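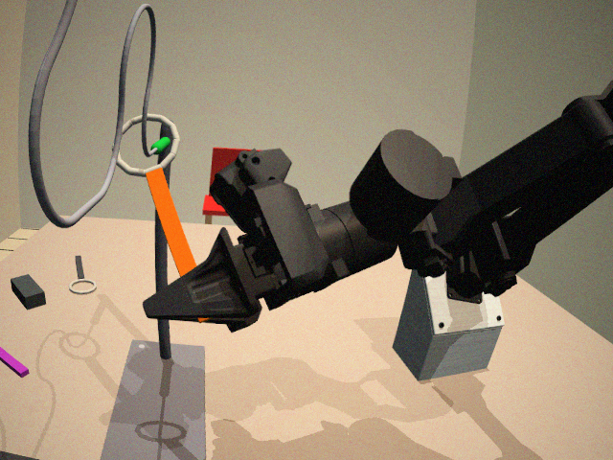 ## Where the hanging-up work stands, November

Dear friends at Etwood,

Thank you for your patience with us this fall! The chore we promised you sounds so small — get a ring with a bar on it over a pole, the way you'd hang a spatula on a hook — and it has eaten far more of our time than the folding work ever did. We're still doing all of it in simulation, with the green-capped pole standing on its base plate and the arm coming in from the side.

Over the last 60 trials the Tinia controller got the ring fully seated in 10. I know that looks thin, but in spring we had 2, so we're rather pleased.

## What still goes wrong

- The ring tilts on the way down and catches on the pole.
- The gripper blocks our view of the bar, so Tinia guesses at its angle.

Could a machine tidy your kitchen yet? No, and the Katano shop floor will have to wait as well. We'd like two more months on the tilt before we move to the real bench at Nghiêm, and the revised budget will reach you by Thursday.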